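Washing a lidded mug and a straw tumbler by hand

Applies to: ceramic mugs with a separate lid, plastic or plastic-bodied tumblers with a lid and straw. Does not apply to vacuum flasks, which have their own page.

Most drinkware smells come from the lid. The cup itself is a smooth surface and rinses clean in seconds. A lid has a rim, often a gasket, and sometimes a slot or a hole with a lip on the inside, and coffee or milk sits in all of them. The method below treats the lid and straw as the main job and the cup as the easy part.

What you need

A basin or a clean sink
Dish soap, unscented if you can get it
A soft sponge, kept for cups only
A straw brush, longer than the straw
A small brush for rims (an old soft toothbrush works)
Baking soda
A terry towel, folded once
A shallow tray for the small items

Keep the cup sponge separate from the one used on pans. Grease carried over from a pan leaves a film on plastic that plain water will not shift, and the film holds odor.

Step 1. Take everything apart

Remove the lid, pull the straw out from the underside, and slide off any sleeve or band that is meant to come off. If a band does not move with light pressure, leave it. Check the lid for a gasket. Lift it out with a fingertip or the handle of a teaspoon. Do not use a knife point, which nicks the seal.

Put small parts on the tray as they come off. A gasket left on the counter ends up on the floor.

Step 2. Rinse first, in cool water

Milk and protein drinks should be rinsed cool before they meet hot water. Heat sets the residue on the wall of the cup. Run water through the straw from both ends.

Step 3. Wash

Fill the basin with warm water and a small squirt of soap. Wash in this order: straw, lid, gasket, tumbler, mug. Pass the brush through the straw until it comes out the far end, then turn the straw around and repeat. Work the rim brush around the inside edge of the lid and into any opening.

Metal-rimmed lids need a short wash and no soaking. Water can creep under the trim, and it dries slowly there. Wipe the top and underside with the sponge, rinse, and dry it by hand straight away.

Printed mugs get the soft side of the sponge on the outside. Scouring pads take off printing that is not under the glaze. The inside can be scrubbed harder.

Step 4. Deal with stains and smells

For tea or coffee stains in ceramic, make a paste of baking soda and water, rub it over the mark, wait a few minutes, and rinse. For smells in a plastic tumbler, dissolve 8 grams of baking soda in 400 milliliters of warm water, pour it in, and leave it overnight with the lid off. Rinse twice in the morning. If the smell is still there after two nights, the source is probably the gasket. Replace it.

Clear lids go cloudy with age. Some of this is mineral scale and will come off with diluted white vinegar. The rest is fine scratching and is permanent. Never mix the vinegar into the baking soda solution — they neutralize each other and you are left with salty water.

Step 5. Dry

Spread the folded towel on a surface that gets moving air. A table by a window is good. Stand the straw upright in a glass so it drains. Set lids on edge where they will stay put, and turn the cups over with one side of the rim propped on a fold of the towel. A cup placed flat on its rim traps damp air.

Leave the parts separate until they are fully dry. The straw takes longest. Reassemble only when no drops show inside it. 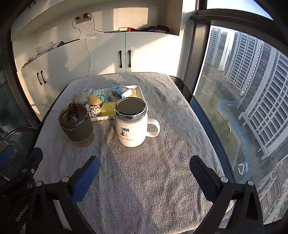
Britta Seidel wrote in to disagree with the order in step 3. She washes the mug first and the lid last, on the grounds that the lid is the dirtiest part and spoils the water for everything after it. That is a fair point if you wash in a single basin and do not change the water. With a fresh basin, or under a running tap, the order given here gets the difficult parts done while the soap is strongest. Either way, rinse each part separately.

Storing

Store cups open, with lids beside them. A closed tumbler in a cabinet will smell stale within days even when it was clean going in. Sponges should be squeezed out and stood on edge to dry. Keep dry spares in a tray with the other small items, away from the wet one.

How often

Wash after every use. Remove the gasket each time for milk drinks and once a week for water. Do the baking soda soak when a smell appears; there is no benefit in doing it on a schedule.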